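3.2 How the stitches were laid

The part of this work we enjoyed most, and the part we think other skills labs can pick up fastest, is the close study of the running stitch itself. Most scoring sheets give the closure one mark at the end. We wanted to know what happens inside it, stitch by stitch, so we went back through all 22 closures in the Skiltano set and marked every point where the needle went in, every point where it came out, and every moment when slack was taken up. That came to 3928 marks, and two readers worked through them separately before comparing notes.

The first thing that jumped out was how much of a closure has nothing to do with the needle! Long stretches go to the thread: drawing it through, laying the tail out of the way, finding the right place to hold it for the next pull. On the Lirkunis sheet this is all lumped together as "handling." We split it in two, calling one part drawing (the thread moves through the tissue) and the other parking (the thread is placed somewhere and left alone). The split is simple to learn and, to our delight, the two readers rarely disagreed about it. 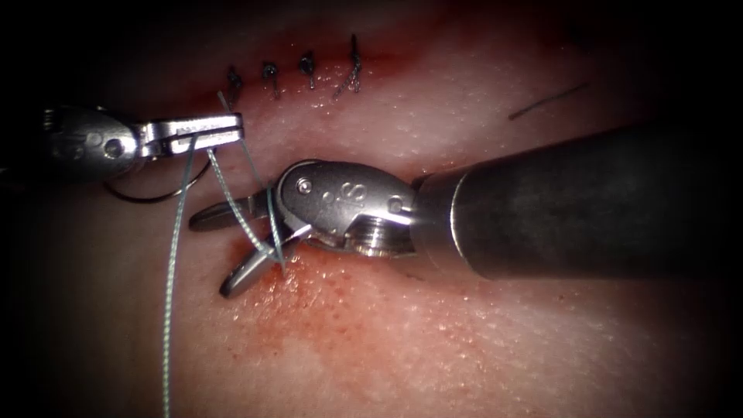

Figure 3. Suturing along a horizontal incision, with the thread held in the jaws of the left instrument and its long end running down over the tissue.

Parking turned out to be the more telling of the two. Where the long end was kept well clear of the incision, the next bite tended to start sooner and the spacing along the line stayed more even. Where it was left lying over the line, the next few steps often went to clearing it. The Grosesa guide gives thread placement a single sentence, and we would gladly see it given a page.

Spacing was measured between neighboring entry points. We left out the first and last stitch of every closure, as these are anchored differently and would have pulled the averages toward the ends. Closures with fewer than six usable stitches were kept in the thread analysis but dropped from the spacing analysis. Tension was scored by eye on the Pelupessy scale, which asks only whether the edges meet, gap, or bunch. It is a coarse scale, but it is quick, and it caught the bunched edges that a ruler would have missed completely.

Marking a full closure took about 20 minutes once a reader had settled into the work. The marking sheet, with the definitions of drawing and parking as we used them, is given in Appendix B.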